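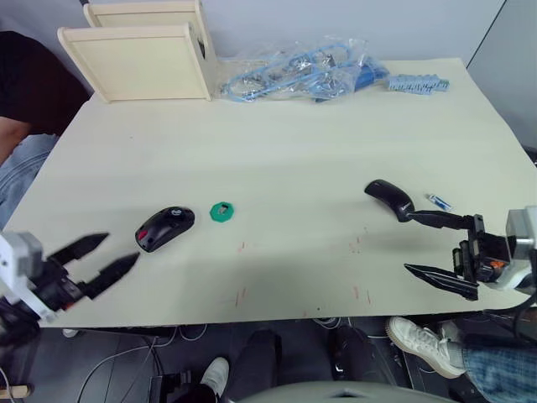
Burkero issues finger replacement and re-zeroing procedure for Geda two-arm bench cell

Grutmont, 12/28/21 - Burkero has published a revised maintenance procedure for the Geda, its two-arm bench cell for handling small goods. The procedure covers inspection and replacement of the gripper fingers, re-zeroing of the jaws and a handling check with computer mice. It applies to all cells fitted with long serrated fingers and replaces the notes supplied with the original manual.

Finger wear

The serrations on the inner side of each finger carry most of the load when a rounded object is gripped. Once their edges are worn, a smooth shell can turn in the jaws during a lift. The new procedure sets an inspection interval of 60 operating hours. Fingers are replaced as a pair; fitting one new finger opposite a worn one moves the closing point off centre and is not supported.

Replacement

The arm is parked over the table and its supply isolated before the fingers are released. Mating faces are wiped with a dry cloth. Screws are tightened in two passes, the final pass to 2 Nm. Thread-locking compound should not be used.

The cables at the arm housing are checked at the same stop. They must hang in an open curve through the full travel of the wrist. A cable that pulls tight is re-clipped before power is restored.

Re-zeroing

With power restored, the jaws are closed slowly without a load and the zero position is stored. The operator then opens and closes them 30 times and reads the position again. If the reading has moved, the screws are checked and the cycle is repeated. Left and right arms are zeroed separately.

Handling check

A computer mouse is placed on the table within reach of each arm. Each arm in turn closes on its mouse, raises it slightly clear of the surface and sets it down. The mouse may tilt in the jaws but must not slip. The check is carried out on the working table, with the normal mix of parts left in place, so that finger clearance is tested at the height used in service.

Marks on the tabletop are recorded in the service log. New scratches beneath a gripper may indicate that the lower finger is set too low.

Availability

The procedure is supplied free of charge to registered users as document 298. Replacement finger pairs are stocked by Chaturvedi, the service agent for the Geda, which also carries out the work on site under contract. Cells already under contract will be moved to the new interval at their next visit.

Notes to editors

Burkero builds and services bench automation equipment at Grutmont. Enquiries should be sent to the Burkero press office.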